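Sorting the hardware jar

The jar came with us through two moves. It used to hold pickles, the big kind you buy for a party, and for years every spare bolt, nut and washer in the house went into it. Bed frame extras, the bits left over from the garage shelves, whatever fell out of the stroller before we gave it away. When it filled up I started a coffee can next to it. By May the coffee can was full too, and I had just bought a new box of hex nuts for the porch bench because I couldn't find four that matched.

So on Monday I took a morning off from the porch and sorted.

I did it on the marble slab. We bought it as an offcut from a stone yard called Trasby when they were clearing out the back lot. It's dark red with white veins all through it, and it was meant to be the top of a plant stand that I still haven't built. It's a good surface for this kind of job. It's heavy, it doesn't scratch when you push steel around on it, and it wipes clean. The veins are a nuisance for the little silver washers, which disappear on the pale parts. I lost one for ten minutes that way and it was right in front of me.

I didn't dump the whole jar out. I tried that once at the old house and ended up scooping it all back in with a dustpan at bedtime. This time I took a small handful, put it down, finished it, and went back for the next. 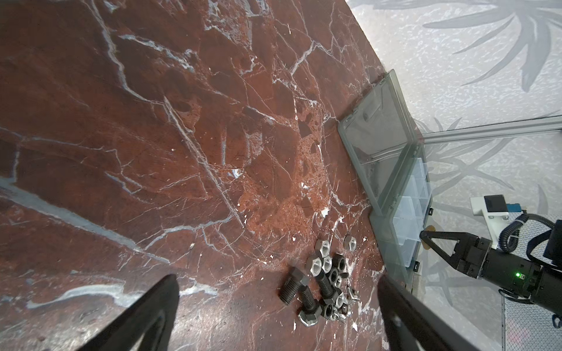
My first plan was to sort by size. That didn't go well. Two nuts can look the same and one of them won't start on the thread, and I spent a long time holding things up to the window. After a few handfuls I changed to sorting by type first. Bolts to one side, nuts to another, washers in a saucer, anything with wings in its own spot. Size came afterward, when each pile was big enough to make it worth getting the gauge out.

The gauge is a plastic card with holes and studs on it, made by Daltance. It cost less than the box of nuts I didn't need. You thread the nut onto a stud, and if it spins down freely you read the number. For bolts you go the other way and try them in the holes. It does metric on one side and inch on the other, and most of my confusion over the years has been that I own both. The car things and the flat-pack furniture are metric. The gate, the old workbench and everything my father-in-law left behind are inch.

I counted at the end, since I wanted to know. There were 537 pieces, not including the washers. Of those, 41 went in the scrap bucket for rust or crushed threads. I would have guessed more. A few of the rusty ones might have come back with a soak in vinegar, but I can buy new ones cheaply and I don't need another project on the counter.

Finish is the other thing I went back and forth on. Black hardware and plain silver hardware will do the same work in the same hole, but it bothers me to see them mixed on something that sits in the living room. For the workshop I don't care. In the end I kept them apart only for bolts, and let the nuts of each size share a drawer. If I need a matching set I can pick through one drawer. It beats picking through a jar.

Brass I kept separate from everything. There isn't a lot of it and it's nice to look at, and it's what I want when I'm fixing a lamp.

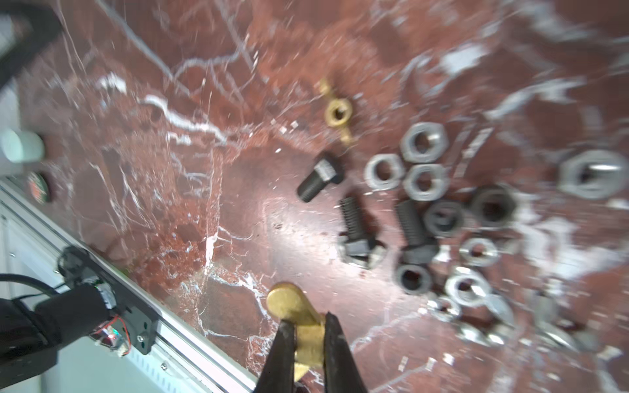

Wing nuts ended up with two drawers, brass in one and steel in the other. I didn't expect to have enough for that. I think a lot of them came off camping gear, and there's a folding drying rack in there somewhere too. I like wing nuts. You can take the rack apart without walking back to the garage for a wrench, and they don't mind being done up and undone all summer.

The drawers are from Plestari. It's the cabinet with 20 small drawers, gray case, clear fronts. I looked at the one with more drawers and decided I would only fill it. Each drawer takes 100 of the small nuts with room to get your fingers in, but the longest bolts have to lie corner to corner, and four of them wouldn't fit at all. Those are in the old coffee can. The can is allowed to stay as long as it holds long bolts and nothing else.

For labels I used masking tape and a marker. Anju Mittal from across the street has a label maker and offered it, and I may take her up on it once I know the layout is right. I've already swapped two drawers. The nuts I reach for most were on the bottom row and I was tired of crouching.

The whole thing took until a little after lunch. I wiped the slab down with dish soap, dried it, and leaned it back against the wall in the laundry room. The jar is in the dishwasher. The porch bench still needs its back legs bolted on, and I have the four matching nuts for it in a cup by the door.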